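Sep 21, 2026
Wosis puzzle build 2612, notes on the hint system
T. Ostrowski

Picked up where the July branch stopped. The hint button on the Trimon board still hands out the same tile twice when the player undoes a move between requests. Reproduced on both test phones, portrait only. In landscape the undo stack is rebuilt on rotation and the fault does not show.

Cause: the solver caches its last result against the board hash, and the hash leaves out the locked tiles. Added the lock flags to the hash. Level 6 now gives three different hints in a row, all legal. Level 7 still stalls when the last gray tile is locked. Left open. 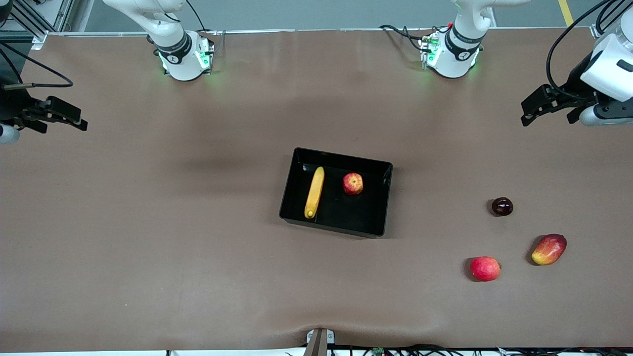
Solver timing

Ran the full level set with the new hash. Load time unchanged on the newer phone. On the older one the first hint takes 2 seconds, too long for a casual game. Malabanan suggested computing it during the level intro animation. Tried it -- works, but the animation drops frames on the Norkport levels, where the boards are largest. Moving the solver to a background thread before touching the art.

To do

Check saved games from before the hash change. Old cache entries should be thrown out on load, not migrated.
Level 7 stall: log the candidate list before filtering.
Ask Malabanan for the uncompressed intro for Norkport.
Hint counter text overlaps the coin icon in German. Low priority -- string can be shortened.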